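Robots for emptying bins and picking up in guest rooms — what happens to the staff hours?

Posted by tultorgate_housekeeping

I work in housekeeping at a guest house in Givton, and we are a team of six. Our manager wants to bring in two robots from Vorkora in August, first for the bins and later for picking things up from the floor. We were told that no one loses hours, but there is nothing on paper. Has anybody worked beside such a machine? I would like to know what really changes in the day.

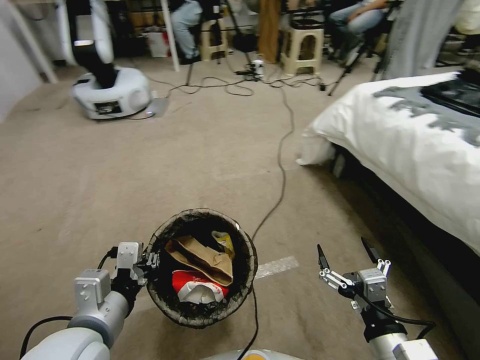
Left gripper on the rim of the wastebasket, with the bed close by.

amano_nights
We have had one for bins since last year. The hours stayed the same, but the work did not. Before, I did a room from start to end. Now I go in after the robot, check what it left, and do the bed and bathroom. It is less bending, and my back is thankful. But I have more rooms on my list — 20 where before it was fewer — and this was never discussed with us. Ask for the room number per shift in writing, before the start. Ask also who must move the cables and chairs out of its way.

k_linen
depends on the manager. ours was fine

backstairs
Ask who answers if a guest's thing is thrown away. In our place it was still the cleaner who signed the room sheet.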